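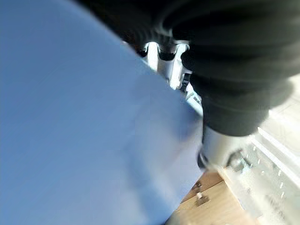
Under-desk storage: show me yours!

deskmouse38
Finally got stuff off the floor and under my Skadwood desk, and I love it!! Blue box on the underside, hooks below the drawer panel.

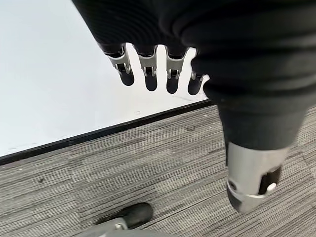
Do the hooks need pilot holes?
Drill them first, small ones, or the wood can split.

pkurek
Great use of dead space, but I'd hit my knees on that box every day. 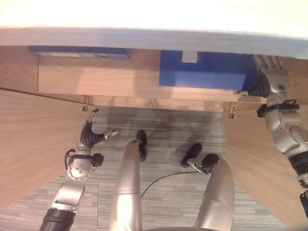

Blue box up under the desktop, hooks below

deskmouse38
Knees are fine so far! I sit pretty low, and the hooks are perfect for headphones

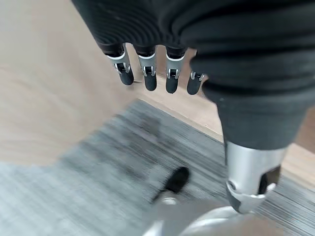
and a tote bag. Next up is a cable tray, 12 inches long.

pkurek
Still team drawer, sorry.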